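Krawczyk Two-Arm Bench Cell

Meno product line: bench automation for mixed small-item work

Page revised November 24, 2021

The Krawczyk is a bench cell with two arms on fixed bases, intended for kitting, sorting and put-away of mixed small goods. It is sized for one workstation and runs next to staffed benches. It does not replace a packing line. It takes over the part of the job where the same items are picked up, turned and set down all shift, and leaves checking, exceptions and anything awkward to the person at the bench.

Scope of work

Typical items are blocks, rings, folded or loose cloth, cups, small packaged goods and hand tools. Items may arrive unsorted. The cell does not need a tray with a fixed pocket for each part, but it does need to be taught each item once. Soft goods are slower than rigid ones and should be planned that way. Cloth that hangs or twists while it is being carried can brush other items on the bench, so the area under the carry path should be kept low.

Both arms share the same table. Either arm can hold while the other picks, or the two can run separate lists. When the lists overlap, the left arm has priority by default. This can be changed in the job file. 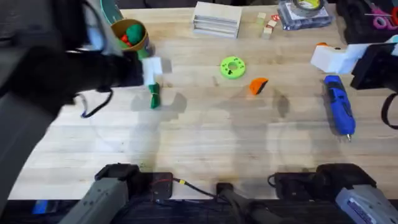
Operators at the Ellstead site, where the cell has been in use since June, report that the work has changed more than the headcount. One of them wrote that the wrists are better and the feet are worse, as there is more walking between benches now, and that the first weeks were spent learning to leave things alone when the arm was slow with a piece of cloth. The same operator asked for the stop button to be moved to the side nearer the aisle. Current units ship with a stop button on both sides.

Ellstead runs 3 cells. Each operator there looks after more than one bench and rotates to manual packing after the break. Job changes were first handled by the maintenance group and are now done by the operators, who asked for it. Training for a job change takes one shift – less for anyone who has already set up a label printer or a scale.

Staffing notes

Plan for one trained person per shift who can clear a dropped item, restart a list and teach a new item. A second trained person is advised for sick cover. Sites that trained only the supervisor saw long waits at the bench.

Piece rates should be reviewed before installation. Where pay depends on count, the cell's output and the operator's output need to be booked separately. The Destano software does this by default and keeps the two figures on separate lines of the shift report.

Specifications

Arms: 2, fixed base, mounted along the front edge of the bench
Grippers: two-finger, replaceable finger pads
Rated load per arm: 300 g
Item library: up to 2,000 taught items
Teaching: by hand guiding or from a saved job
Software: Destano, installed on the cell controller
Stop buttons: 2, left and right

Bench surface

Wood, laminate and matte rubber are all suitable. Avoid polished steel and glass. Strong side light gives hard shadows, which can slow down detection of dark items. Diffuse overhead light is preferred.

Service

Finger pads are a wear part and are supplied in packs of 5. Pads can be changed by the operator with the arm parked. Cable checks are done monthly – look for rubbing at the wrist and at the base. Base bolts are checked at the same time.

Ordering

Lead time depends on the bench size and is given with the quote. Send bench drawings and a list of items, including the soft ones, with the request. Spare grippers and pads are ordered under the same account.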